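Why Do Wheels Make Things So Easy to Move?

Have you ever tried to drag a heavy box across the floor? It scrapes, it sticks, and your arms get tired fast! The thing fighting you is called friction. Friction happens whenever two surfaces rub together, and it always pushes against the way you want to go.

Now put wheels under that same box. Wow — it glides! A wheel doesn't scrape along the floor. It rolls, so each bit of the rim touches the ground for just a moment and then lifts away again. There is still a little rubbing in the middle, where the wheel turns on its axle, but a smooth axle or a drop of oil keeps that small. 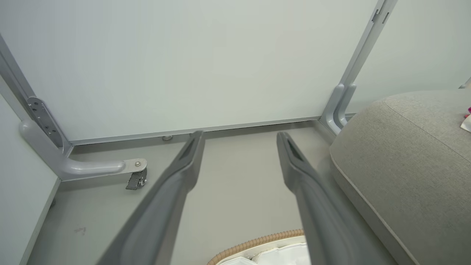 A small caster wheel under the foot of a table.

Casters are wheels with a special trick. The part that holds the wheel can swivel, so the wheel can point in any direction. You'll find them on shopping carts, office chairs, and hospital beds. Push a cart sideways and watch the wheels spin around to follow you!

Try it yourself! Put 5 books in a shoebox and pull it with a string. Then lay some round pencils under the box and pull again. Which way was easier?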